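August, evening

Second full day on garments at the Parsons flat. The target for the Skevon set is 1042 accepted demonstrations and I am still a long way under it, so today was mostly a matter of pace. Started with the gripper calibration: open fully, close fully, hold, check that the width reading returns to zero. It came back 2 mm off on the first try. Tightened the left linkage, ran it again, clean.

The morning batch was 28 episodes of picking up a sleeve and drawing it across the body of the shirt. I threw out the ones where I regrasped without thinking. A person does this all the time and doesn't notice. In the playback it shows as a quick flutter of the fingers with no change in the cloth, and the policy will happily learn the flutter. Slower approach, one close, one lift. If the grasp is bad, let go completely, back off, and start again as a separate attempt.

Tried the remote arm at Bramositz for an hour after lunch to compare. Lag was tolerable, but depth is hard to judge through the screen and I kept stopping short of the cloth. Logged 20 episodes there and would keep maybe half. Doing it by hand is faster and my wrist does the small corrections I can't make with the controller. The drawback is that I move in ways the arm can't, and Stonatik's checker rejects anything past the joint limits. Lost several good folds to that. Need to keep the elbow in.

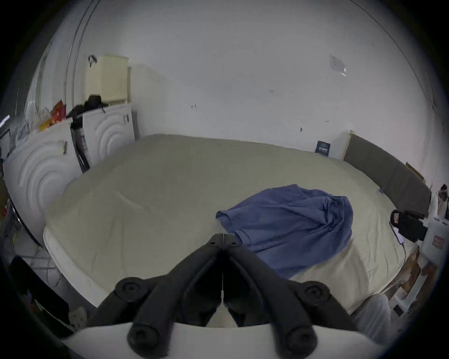
Start poses are the part I keep getting wrong. They need to differ in height and angle from one episode to the next, and by late afternoon I was beginning every one the same way, fingertips together, just short of the near edge of the mattress. The blue garment was heaped toward the right of the bed, with one end trailing left, and a loose end like that is an easy first grasp. Too many easy ones in the set already. Tomorrow I'll tuck the ends under and shift the heap toward the far side before each run.

Upload going now. Right thumb sore. Charge both batteries before bed.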